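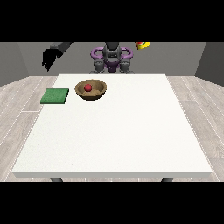 The rent on a stall at the Worton indoor market should have gone up in steps, Pornthip Hemmin told the meeting, and traders should have heard the new figure before their leases came up for renewal.

The stallholders met on the upper floor of the market hall to discuss the increase, which takes effect in December. A standard stall will go from 525 dollars a month to 784 dollars. Corner stalls and those facing the Paisan Street entrance will pay more, though the operator, Ditis, has not yet given a figure for them.

Ditis took over the running of the hall from the city two years ago. In a letter to traders dated 4 Oct 2025, the company said the rent had not kept pace with the cost of heating, cleaning and insurance. It also pointed to the work done on the roof and the new drains under the fish counters.

Traders at the meeting did not dispute that the roof had been fixed. Several said the rear doors still do not close properly and that the freight elevator has been out of service for most of the year. Those who sell produce have been carrying crates up the ramp by hand.

Decha Thongsuk said he would sign again but for one year only. The leases on offer run for three years, and he asked whether a shorter term would be allowed. The Ditis representative said the company would look at requests one at a time.

Most of the discussion was about the winter months. Business at the hall drops after the holidays and does not pick up until the outdoor stalls open in spring. A proposal from the floor would set a lower rent for January and February, with the difference made up over the summer. Ditis said it would answer in writing.

Parking was raised as well. The lot behind the hall is run separately by Prinex, which ended the free half hour for shoppers last spring. Some 800 people have signed a petition at the bakery counter asking for it to be restored. Ditis said it has no say over the lot but has passed the petition on — Prinex has not replied so far.

The city still owns the building. Under its agreement with Ditis, rents are set by the operator, and the city council does not vote on them. The council can review how the hall is maintained, and the stallholders agreed to ask for a review of the elevator and the rear doors.

Leases must be returned to the market office by the end of the month. The office is on the ground floor next to the key cutter and is open mornings only.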